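Quick one tonight, dinner's in the oven and I've got maybe half an hour.

So we did the drive. Trutalville to the coast and back, with the sourdough starter in a jar between my feet the whole way becuase I didn't trust anyone at home to feed it. 639 km all up. It survived. I smelled like yoghurt.

Been meaning to write down where I'm at with the bread, mostly for me, as I keep losing the bits of paper. Last one went through the wash in my jeans. Was a good recipe too.

The starter came from Wenceslao Aguirre, who used to run the Cárdenas bakery before it became a phone shop. He gave me a spoonful in a takeaway tub and told me to leave it alone. I did not leave it alone. Fed it three times the first day. Drowned it, pretty much. Second spoonful went better.

Current loaf, for the record:

- 500 g flour, mostly white, a handful of rye if there's any
- 110 g starter
- water till it looks right (sorry)
- 10 g salt, AFTER the first rest, not before

Mix it after tea, fold it a few times while the telly's on, fridge overnight. Bake in the morning in the big pot with the lid on. Lid off for the last bit. Crust goes a good dark colour and the whole house wakes up.

April's the nicest month for it here. Summer was hopeless - dough all over the bench by 9 pm, flat as a thong. Now the kitchen is cold enough that I can go to bed and forget about it. Had to shift the jar on top of the fridge though, it was sulking near the window.

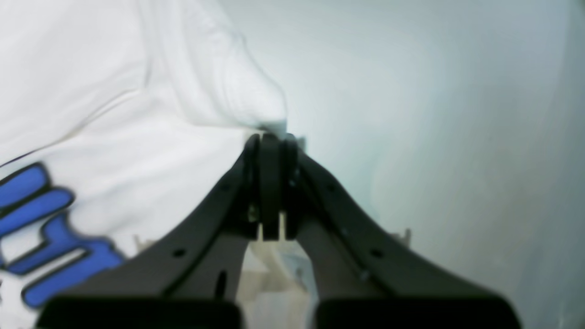

How long does the dough stay in the fridge? 14 hours is my favourite, though I've left it a full day when I slept in and it was a bit sour but fine with butter.

Flour. I was using the stuff from Idov, the shop out past Sandwood, big paper bags, lovely flour, but they've put it up again and it's a long way to go for a bag that splits in the boot. Still finding it in the seatbelt clips. Tried the supermarket one for a fortnight. Loaf came out paler and a bit gummy in the middle, could be the flour, could be me cutting it hot. I always cut it hot. Mum goes on about it.

Anyway went back to Idov. Bought two bags so I don't have to think about it till winter.

Things I still can't do:

Scoring. Mine always tears out the side, never along the cut. New blade didn't help.

Baguettes. Made 5 of them for my sister's lunch and they looked like driftwood. Got eaten, but still.

Next try is an olive one, with less water so it doesn't go to soup like last time. If anybody has a way to stop the olives turning the whole thing purple, leave me a comment. I've got kalamatas to use up and teh jar is enormous.

Timer's going, gotta run.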